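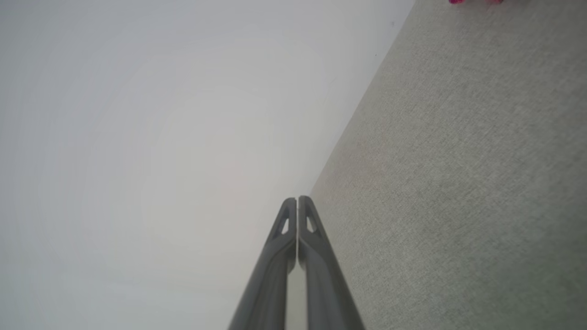
Why does the Moon seem to change shape? We see different amounts of its sunlit side as it travels around the Earth.

The Moon has no light of its own, you see. It is a great ball of rock, and it shines at night only when sunlight falls on it and bounces down to us. One half of the Moon is nearly always lit by the Sun, just as one half of an orange is lit when you hold it near a lamp. As the Moon goes round us, sometimes we can see the whole bright half (we call that a full moon), sometimes only a thin curved slice, and sometimes none of it at all.

## Try it at home

You will need a lamp, a dark room and an orange. Ask a grown-up to help you with the lamp, and then:

1. Stand facing the lamp and hold the orange out at arm's length, a little higher than your head.
2. Turn slowly on the spot, keeping your eyes on the orange the whole time.
3. Watch how the bright part grows and shrinks as you go round – it's lovely when the full moon suddenly appears!

## Keep a moon diary

The children at Bridlow drew the Moon on 12 evenings in July, and it was cloudy on a good few others, so don't worry if you miss some. Draw a circle for each evening and colour in the dark part. You may even spot the Moon in the daytime, pale and rather shy, up in the blue.

*Brestenero Sky Pages for Children, August 2021*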